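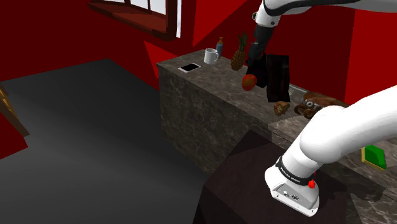

Häufige Fragen zu den Szenenregeln
Simulationsgruppe Clesgate, Bereich Küchenaufgaben

Für wen gelten die Regeln?
Für alle, die Szenen anlegen, Episoden aufzeichnen oder Ergebnisse in eine Folie kopieren. Auch für die Leitung. Gerade für die Leitung, sagt Ginevra Pace, die die Leitung ist.

Darf ich Gegenstände auf die Arbeitsplatte stellen, die mit der Aufgabe nichts zu tun haben?
Ja, das ist sogar erwünscht. Ein Smartphone neben einer Tasse, eine Ananas neben einem Brötchen: So sehen Küchen eben aus, jedenfalls die von Leuten, die wir kennen. Verboten ist nur, störende Objekte nachträglich zu löschen, wenn der Arm daran hängen bleibt. Wer die Ananas entfernt, legt eine neue Szene mit neuer Nummer an.

Was zählt als Erfolg?
Was vor der Aufzeichnung in der Aufgabendatei stand. Ein Objekt, das der Greifer hält, gilt als gegriffen. Abgelegt ist es erst, wenn der Greifer offen ist und das Objekt 2 Sekunden lang ruhig auf der Zielfläche liegt. »Es wäre bestimmt gleich liegen geblieben« ist keine Messgröße, obwohl der Satz in unseren Protokollen eine erstaunliche Karriere gemacht hat.

Wie viele Durchläufe brauche ich für eine Erfolgsquote?
50 je Szene, mit unterschiedlichen Startwerten. Alle Durchläufe werden gezählt, auch der peinliche. Wer nach dem dritten gelungenen Versuch aufhört, hat drei gelungene Versuche und keine Quote.

Brauche ich in der Simulation einen Not-Halt?
Ja. Der simulierte Arm kann niemandem auf die Finger hauen, das Programm dahinter läuft aber irgendwann auf einem echten. Die Stoppfunktion muss deshalb in jeder Steuerung vorhanden sein und vor der ersten Aufzeichnung einmal ausgelöst werden. Ein roter Knopf am Modell ersetzt den Test nicht, so überzeugend er auch gerendert sein mag.

Der Arm greift durch die Platte hindurch. Ist das schlimm?
Für die Platte nicht. Die Episode wird als ungültig markiert und bleibt gespeichert. Bitte die Kollisionsgeometrie prüfen und Vlasta Perić Bescheid geben, am besten vor der nächsten Nachtrechnung und nicht um halb acht am Morgen danach.

Wie genau muss ich Objekte benennen?
So, dass eine andere Person sie ohne Rückfrage findet. »Dunkles Ding« ist kein Objektname. Im Bestand liegen derzeit 3.961 Episoden, und in fast 3 Prozent davon heißt etwas »test_neu_final«. Adelmo Mazza räumt das auf und wünscht dabei keine Gesellschaft.

Darf ich Simulationsergebnisse für die Freigabe am echten Gerät verwenden?
Als Vorprüfung ja, als Freigabe nein. Die Risikobeurteilung findet an der wirklichen Anlage statt, mit dem wirklichen Greifer und dem wirklichen Werkstück. Hukier hat im November versucht, uns vom Gegenteil zu überzeugen. Die Präsentation war sehr schön.

Wer genehmigt Ausnahmen?
Concetta Marchetti, schriftlich und vor dem Lauf. Rückwirkende Ausnahmen heißen bei uns Abweichungen und kommen in den Bericht.

Wo melde ich Fehler in diesen Regeln?
Bei Tassanee Klinhom, mit Szenennummer und einem Vorschlag, wie es besser ginge. Meldungen ohne Vorschlag werden ebenfalls gelesen, nur mit weniger Wärme.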